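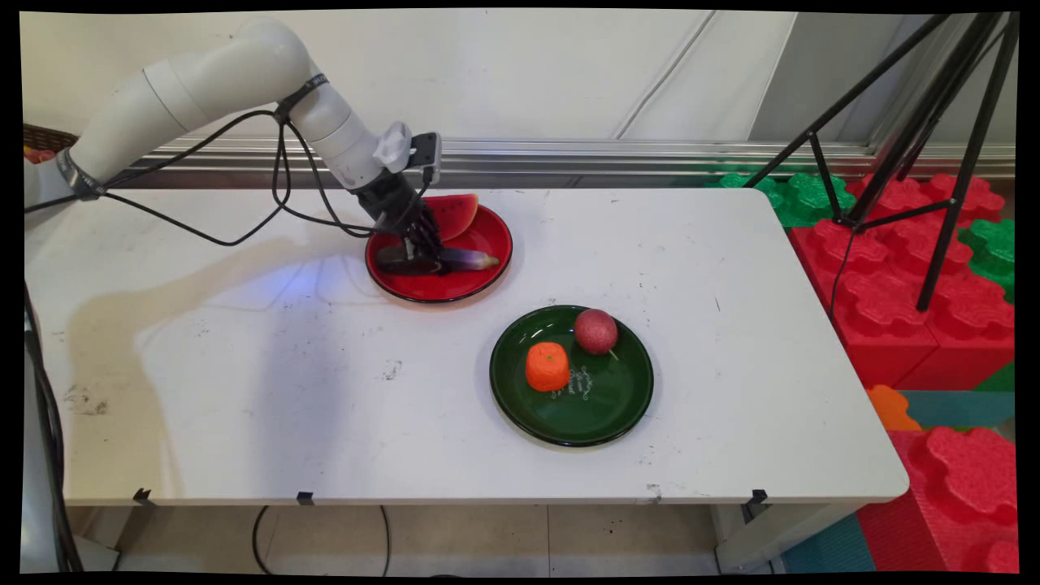 Small food producers should stop pricing from the recipe

March 4, 2019

Most small food businesses set their first wholesale price the same way. They add up the ingredients, add the jar or the bag, double the result, and compare it with what is already on the shelf. If the figure looks close, it becomes the price. It then stays the price for years.

My view is that this method should be dropped before the first invoice goes out. The recipe is the part of the cost that owners know best, and in a short-run product it is often the smaller part. Labor, failed batches, freight, samples, and the distributor's cut are larger and move more.

Take a relish maker in Lidell whose books I went through in December. She sells under the name Jilleo, in two sizes. Her ingredient sheet was exact to the cent. It listed vinegar by the ounce. It had no line for the time spent washing kettles, and no line for jars that did not seal. A case went to the distributor at 57 dollars. Once I put in her own hours at the wage she pays her one helper, the case cost her 70 dollars to make and deliver. She had been paying customers to take it.

She had not noticed, for an ordinary reason. Her own hours were unpaid, so the bank balance went up each month the business sold more. Cash in the account was read as margin. The gap showed only when she priced out a shared kitchen in Trendarstead and had to assume that somebody else would do the cooking.

The usual defense of recipe pricing is that a new producer has no choice. The shelf price is set by larger firms, the buyer will not go above it, and a full costing only tells the owner what she cannot charge. I have heard this from buyers and from owners, and I think it has the order wrong. A full costing tells the owner which accounts to refuse. That is useful on day one, when refusing is cheap.

Si-eun Ji made the opposite case to me at some length. She runs Ko, a sauce company with a wholesale list much longer than the relish maker's, and she priced from the recipe for her first two years. Her argument is that volume fixes the labor line. A kettle takes the same time to clean whether it was full or half full, and a producer who waits for the right price never fills it. She lost money on every case at first and does not regret it.

I accept the arithmetic. Cleaning time does spread. But freight does not spread until you ship by the pallet, and promotions get worse with volume, as the larger accounts ask for more of them. Ko also had savings behind it and knew the size of the loss. Losing money on a known schedule is a plan. The relish maker had no schedule and did not know there was a loss.

What I would ask for is modest. Keep a time sheet for four full production runs, including setup and cleanup. Enter every hour at a wage you would have to pay a stranger. Count the jars that leave the building -- the salable ones -- and divide by that number, and leave the number you filled out of it. Add freight from real bills. Put samples and chargebacks on their own line. Only then look at the shelf.

The relish now goes out at 80 dollars a case. The distributor dropped the smaller size and kept the larger one. Two grocery accounts left. She makes fewer batches than she did, and the Trendarstead kitchen is still an open question, mostly over cold storage and who pays for the loading dock.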